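Office Storage and Records Project
Progress report to the Wusine Community Fund
Prepared by Janka Machala, project lead
November 12, 2025

1. Where we are

This report covers the period from July to the end of last month. The grant was for sorting, boxing and re-shelving the paper records and office supplies held by the Patemov Street centre, and for fitting out the back office so that staff can find what they need without going to the storage unit across town. The work is on schedule apart from the labelling, which is behind.

The fit-out of the back office is finished. We bought matching desks with cabinets underneath in place of the old steel filing cabinets, two of which no longer locked. The new furniture is light wood throughout and was supplied by Pakeo, who also delivered and assembled it. Velimir Đorđević checked each unit on delivery. One door had been hung crooked and Pakeo came back and rehung it at no charge.

2. Under-desk cabinets

The cabinets are being used for records that staff need more than once a month. Everything else goes to the wall shelving in the hall or to the storage unit. We settled on flat boxes with lids for the cabinets, after trying hanging files for a few weeks. The hanging files caught on the doors and the rails came loose, so they have gone back to the hall.

Boxes sit on the shelf directly under the desktop, side by side, with a gap between them so that one can be taken out without moving the other. Doors open wide enough to clear the boxes. We ask people to swing the door fully open before pulling anything out, as the hinges are the first thing to wear.
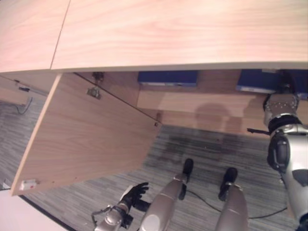 What happens to a box that staff have stopped using?

It stays in the cabinet until the next quarterly check. If the sign-out sheet shows that it hasn't been taken out since the last check, Kevin Restrepo moves it to the hall shelving and changes its location in the register. Boxes that have passed their retention date go on a separate list, and two people have to sign that list before anything is shredded.

3. Sorting and the register

Erasto Muriithi and Wondimu Hadgu have done most of the sorting. The register now has 743 entries, each one a box, a binder or a bundle of loose papers. It is kept in a shared spreadsheet with columns for contents, date range, location, retention date and the person responsible. A printed copy is kept at the front desk and replaced at the end of each month.

The sorting took longer than planned in August and September. The older program files had been packed by year, but several years had been combined when the centre moved from the Ansari building, and the lids didn't match what was inside. Wondimu went through these page by page. He found membership forms mixed in with the accounts, and a good number of duplicates, which were set aside for shredding. The accounts are now back in date order. There is still a gap in the payroll summaries for one year and we have written to our former bookkeeper to ask whether she holds copies.

We had also expected the supplies to be quick, and they weren't. Stationery had been bought by each program separately and was stored in five different rooms. It has all been brought together and we won't need to order envelopes or printer paper until the new year. Ink cartridges for a printer we no longer own have been offered to the library.

4. Labelling

This is the part that is late. The first roll of labels had a weak adhesive and many of them lifted at the corners within days. We stopped using them and waited for a replacement order. We have 2000 of the new labels, enough to finish the job and keep the system going for a good while after that.

Each label carries the register number, a short title and the retention year. The label goes on the front of the box, never on the lid, so that lids can be swapped without the record being lost. Cabinets get a number of their own, and the same number appears in the location column. Erasto has written a one-page guide, taped up beside the photocopier, and new staff are shown it in their first week.
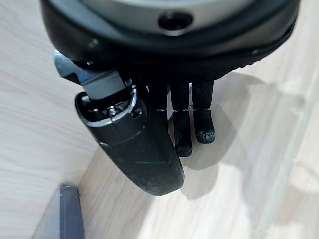

There are 30 boxes of older files left to label, all of them in the hall. Erasto expects to have them finished before the office closes for the holidays. The numbers have already been assigned in the register, so the remaining work is printing and sticking. We don't need extra hours for it.

5. Spending

Furniture came in slightly under the quote, mostly through the discount for ordering the desks together. Boxes and labels went over, partly from having to buy labels twice. The supplier has agreed to refund the faulty roll but the money hasn't arrived yet. Taken together, the project is within budget and we are not asking for any change to the grant. Receipts are in the attached folder in the same order as the budget lines.

Shredding has not been charged to the grant so far. We have been holding the bags in a locked room until there is enough for one pickup - the contractor charges by visit. That cost will show in the final report.

6. Next period

The main jobs are to finish the hall labelling, run the first full quarterly check and book the shredding pickup. Kevin will also look at whether we can give up the storage unit when the lease comes due. It is about half empty at the moment and the hall shelving has room for part of what is left, but the large-format plans won't fit there and need to stay flat. If we keep a smaller unit just for the plans, the saving is less than we first told you. We will send the figures once we have a quote.

Please send any questions to Janka at the centre.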